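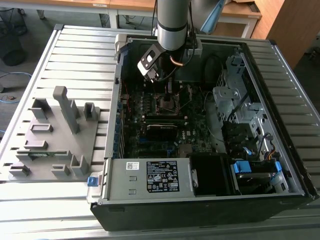

Planner update: grasp scoring and retreat paths in the Kilness cell

The May release of Kilness changes how the planner chooses a way into an open computer case and, more to the point, how it chooses a way out. Most of this item is about those two changes. There is a short section on the replay viewer at the end for people who only use the logs.

Kilness is the planning layer that sits between perception and the arm controller in our PC disassembly work. Perception gives it a point cloud and a list of parts with poses. Kilness returns a path, a grasp and a force limit for each step, and the controller runs them. Until this release it treated the case as a box with a few keep-out zones drawn by hand. That worked for parts near the opening, such as drive latches and expansion cards. It worked badly for anything on the motherboard, where the arm has to reach down between a heat pipe, a drive cage and whatever wiring the last owner left in place.

Why the old approach had to go

The hand-drawn zones were made per model. Someone loaded a scan of the case, put boxes around the tall parts and saved a file. When a tower matched the file, planning was quick. When it didn't, the planner either failed with no path found or, worse, returned a path that was fine for the fingers and wrong for the body of the gripper. The fingers are short, so on a deep reach the gripper body comes down level with the top of the drive cage. Collision checks on the fingers alone are no use there.

Desmond Whitfield went through 3,000 logged planning calls over the winter and sorted the failures by cause. The largest group was not perception error, as most of us had assumed. It was the planner being asked to approach straight down when straight down was blocked and a small tilt would have cleared. The old code allowed a tilt only if the part file asked for one, and hardly any part file did.

What the planner does now

The new version builds its own keep-out model from the cloud each time the case is scanned. Rigid structure (case walls, drive cage, power supply housing, coolers) goes into one layer. Cables go into a second layer with its own rules. The full gripper and the last segment of the arm are checked against both.

For every grasp it now samples approach directions inside a cone and scores each of them on 3 terms: clearance to rigid structure, clearance to cables, and how far the wrist has to turn from its current pose. The weights are in the cell config under planner.approach. The defaults favor rigid clearance heavily. If you are working on small form factor cases you will probably want to lower that weight, or the planner will reject nearly everything.

The cone is 8 degrees wide by default. We tried wider settings and the planner found more paths, but the fingers began to arrive at memory modules at an angle that loaded the slot sideways. If your task is latches or screws you can open the cone up. For memory, leave it alone.

Cables as a separate layer

Thin wires are the hardest thing in an open case for us. The depth data on them is broken up, so a wire that crosses the board shows up as a row of short pieces with gaps between them. The old planner saw the gaps as free space and would sometimes aim for one.

Getovbridge, the segmentation module, now passes along a color label with each cable fragment, and Kilness tries to join fragments that share a label and point roughly the same way. The result is a chain with a radius around it. The chain is treated as soft: the planner may brush past it at low speed but may not close the fingers on it or push down through it. This is a compromise. A strict rule would lock us out of half the cases we see, and no rule at all is how connectors get pulled off boards.

Joining still goes wrong where a bundle fans out near a drive. Several wires leave at slightly different angles, the colors are close under our lights, and the chain jumps from one to another. The effect is usually a keep-out region that is too large, which costs time and nothing else. If you see the planner refusing a latch that is plainly reachable, look at the cable layer first. Setting cable.max_join lower will normally fix it.

Retreat paths

Previously the retreat was the approach played backward. That is a reasonable idea with empty fingers. With a part in them it isn't, because the thing moving through the case has changed shape. A memory module held by its top edge is much longer than the gripper is wide, and its ends can catch on a cooler or a cable that the gripper cleared on the way in.

Kilness now plans the retreat before it commits to the grasp. It attaches the part model to the gripper, plans from the grasp pose to the exit plane above the case, and throws out any grasp that has no valid exit. This roughly doubles planning time on a crowded board. We think it is worth it. The most annoying failure in the old version was an arm that had successfully pulled a part and then stopped with it in the middle of the case, waiting for a person.

There is one exception. If perception has no model for the part, the planner falls back to a bounding box with padding. The box is often too generous for flat parts like cards, and you may get refusals. Adding even a crude part model is better than raising the tolerance.

Placing parts in the fixture

The fixture plate has its own frame, and every holder on it has a named pose. Nothing about that has changed. What has changed is that the planner no longer assumes the plate is where the config says it is. At the start of a job it looks for the plate, fits the known model to the cloud and updates the frame. If the fit is poor, the job does not start, and the reason is written to the log in words instead of an error number.

The raised holders are now part of the collision model as well. This matters for the tall post, which stood in the way of some low, fast moves from the case side. Paths over the plate go higher than they used to. You may find place moves a little slower for that reason.

Holders can also be marked as occupied from perception. Before, the job script kept track of which holders were full, and if somebody took a part out by hand the script had no way to know. The check runs before each place move and takes very little time. Thin boards lying flat in a slot are at the limit of what it can pick up, especially when they face away from the light, so the script's own record is kept as a second opinion. When the two disagree, the planner skips that holder and uses the next one that fits.

Force limits

Force limits are now set per phase: approach, contact, pull and retreat. The contact limit is the one most people will want to adjust. It is set low so that a bad pose estimate ends in a stop and not a bent part. On a stop during contact, the controller backs off along the approach direction, asks for a new local scan and tries again. It will do this 2 times before it gives up and flags the step.

If you wrote your own recovery behavior on top of the old single limit, it will still run, but you will see a warning at startup. The old setting is read as the pull limit and the others take their defaults. Please move to the new format when you have a chance. We plan to drop the old one in a later release.

Replay viewer

Zetuseo, the log viewer, can now show rejected candidates. Open a planning call, turn on "show rejected," and each approach direction appears as a line colored by the term that ruled it out. This was Desmond's request after the winter log review, and it has already changed how we tune the weights. It used to be a matter of changing a number and running the job again. Now you can usually see which term is doing the damage before you touch anything.

The viewer also draws the gripper at any point along the path, with the held part attached if there is one. Large logs load slowly with this turned on. If you only need the timeline, leave geometry off in the open dialog.

Known problems

Shiny sheet metal still gives trouble. Perforated panels on drive cages come back as a mix of surface and holes, and the planner sometimes thinks it can see through them. We fill small holes in the rigid layer, but the fill size is fixed and it misses larger cutouts. A proper fix is on the list for the next release.

Cases lying on their side need the exit plane set correctly. The planner takes it from the detected rim of the case, and a front bezel that sticks up past the rim can pull the plane off level. If retreats look oddly tilted in the viewer, set exit_plane to manual and enter the height yourself.

Esposito, the job scheduler, does not yet understand the new "no valid exit" result and reports it as a perception failure. The message is wrong but the behavior is right: it skips the step and moves on. A patch is in review.

Upgrading

Part files and fixture files carry over without changes. Hand-drawn zone files are ignored unless you set use_legacy_zones, which is there for anyone in the middle of a long run who would prefer not to change planners halfway through. Run the cell check after the upgrade, at reduced speed, with an open case on the table and no power connected to it. The check scans the case, plans to a handful of points inside it and saves the results for the viewer without closing the gripper.

Logs from the first few jobs on the new version would be a help, including the ones where everything went fine. Send them to Desmond with the cell config attached.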